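Why I want a deposit on the lunch box

In our street in Fostness there are three places where I can buy a warm lunch. All three give it to me in a box that I throw away after twenty minutes. I have done this for years, and I don't write this text as a person with clean hands. In one year I brought home 93 such boxes from a single shop, the noodle kitchen Ayele, because I kept the receipts for another purpose and could add them up.

The usual answer is that the customer should bring a box from home. I agree with this in the morning, and by noon my box is in the kitchen cupboard.

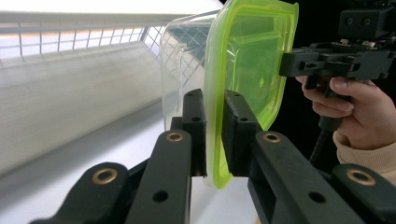

A clear food container with a green lid.

The town of Jillitz tried a different way. The shops there share one kind of box. You pay a deposit, you eat, and you give the box back in any of the shops, also in one where you never bought anything. They began with 500 boxes and had to order more before the summer. I visited in July and used the system for a week. What surprised me was how little I had to think. The box went back with me in the evening, as bottles did when I was a child.

There are objections, and I take them seriously. Washing needs hot water and a person who is paid. A small kitchen has no shelf for a tower of empty boxes.

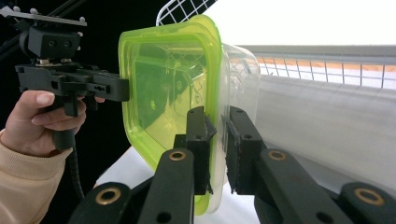
The owner of a café told me also that lids disappear faster than boxes, and that a box without its lid is only a bowl. For this reason I would put the deposit on the two parts separately. It sounds complicated, but the cash register can do it.

Our council has 770 letters on this matter, most of them in favor, and still it waits for the company Sosalora to offer a "complete solution" with an app. I don't see why we need an app to return a box. A coin was enough for the bottle. I would ask the council to buy 600 boxes, give them to the three shops in my street, and look again after one winter.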